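Rusnák countertop oven liner and rack set: review

I bought this in March after the old racks went rusty at the joints. It comes from Restar, who sell the Rusnák range in Bridville and by post.
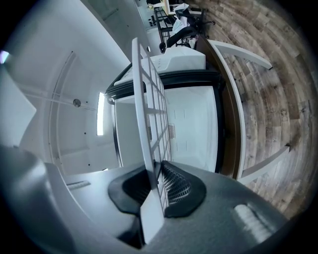
What you get

Two racks, a drip liner and a leaflet. The leaflet is in very small print and mostly tells you to wash everything before use.

In use

I bake small loaves, 800 grams of dough at a time, and the rack holds one without sagging. Biscuits cool well on it, though thin ones bend a little where they meet the bars. The liner is the better half of the set. It catches cheese and fat and comes out in one go - the old one had to be scraped with a spoon.

Cleaning

Warm soapy water and a soft brush. Baked-on sugar needs an overnight soak. My neighbour Delia Núñez has the same set and puts hers in the dishwasher, and after almost 100 washes the coating has dulled at the corners.

Niggles

The liner is a tight fit at the back and needs a push. Spare racks are only sold in pairs. Restar answered my email about this within two days, but the answer was no.

Worth buying if your oven is the size listed on the box. Measure first.

D. Jireš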